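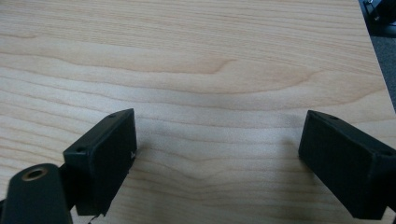
Standale Football Club: match reporter and media assistant wanted for the new season

Standale FC is looking for a person who will write our match reports and look after the club's news page. We play in the second division of the county league, and we have a men's first team, a women's team and 2 youth sides. The work begins in August with the last friendly matches and goes on until the end of the season in spring.

The position is part-time and it is paid by the match. We expect that it takes six to eight hours in a normal week, a little more when there is a cup match in the middle of the week.

What the work is

You will go to all home matches of the first team and to as many away matches as you can manage. For every match we need a short report of 340 words at most, with the final score, the scorers, the minute of each goal, the cards and the substitutions. The report of an afternoon match should be on the page before 8 pm. For evening matches, the next morning before ten is good enough.

For the women's team you will write a report of the same length from home matches. When they play away, the coach, Seo-ah Yeo, sends her notes by message after the match and you make a text from them. Please ask her when something is not clear in the notes, and do not guess. Last season we gave one goal to the wrong player and the correction stayed under the report for a long time.

The other parts of the work are:

- a preview of each first team match, four or five sentences, with the form of the opponent and the players who are injured or suspended
- one interview a month with a player or a coach
- two pages in the match programme for home matches, to be sent to the printer two days before
- keeping the fixtures, results and league table on the page correct
- answering questions from the local newspaper about line-ups and results

You don't have to take photographs, and you don't have to run the youth pages. The parents of the youth players do these themselves.

Who we are looking for

You should know football well enough to see what happened in a match and to explain it to a reader who was not there. You do not need to have worked as a journalist before. Our last reporter, Filippos Kouris, was a student when he began with us, and he stayed for 6 seasons.

We ask for clear and simple English. It does not have to be your first language. It is not the first language of several people at this club, including the person who writes this advertisement. More important for us is that names are spelled correctly and that the score is right.

It is also necessary that you can be fair. Our supporters like a report with some feeling in it, but when we lose 4-0 at home, the report should say so in the first sentence. We do not write bad things about referees, and we do not write about the private lives of players.

You need your own laptop. A driving licence is helpful but not required, as there is normally a seat on the team bus for away matches. Applicants must be at least 18 years old.

What we offer

A fixed fee for each match report and a smaller fee for each preview and interview. We will send the list of fees to everyone who asks for it. Travel costs to away matches are paid back at the end of the month if you keep the tickets. You will have a place in the press row of the main stand, which has a roof and a power socket, and something warm to eat at half-time.

In the first month you will work together with Ji-hoon Nam, who has written the reports since Filippos left and who is now changing to the coaching staff. He will show you how the page works and introduce you to the people at the other clubs of the division.

The highest attendance last season was 1231, at the home match against Rumavitz. Most of our matches have a much smaller crowd than this, but many former players and families who moved away follow the club only by the reports.

How to apply

Please send us a short letter about yourself and one match report that you have written. It can be about any match of any team, also one you have seen on television, but it must follow the limit of words given above. We will not read longer ones to the end. A CV is welcome but one page is enough.

Applications go by email to the club secretary, Dong-geon Gil, with the words "match reporter" in the subject line. You can also leave them in an envelope at the club office beside the main gate, which is open on training evenings from 6 pm.

We will invite a few applicants to a friendly match at our ground, where each of them writes a report. This report is paid with the normal fee, also if you do not get the position. Jae-hoon Cheon, our first team manager, will be there after the match to answer your questions for a few minutes, as he does on a league day.

For questions about the hours or the fees, please write to Dong-geon Gil at the same address. He answers in the evening.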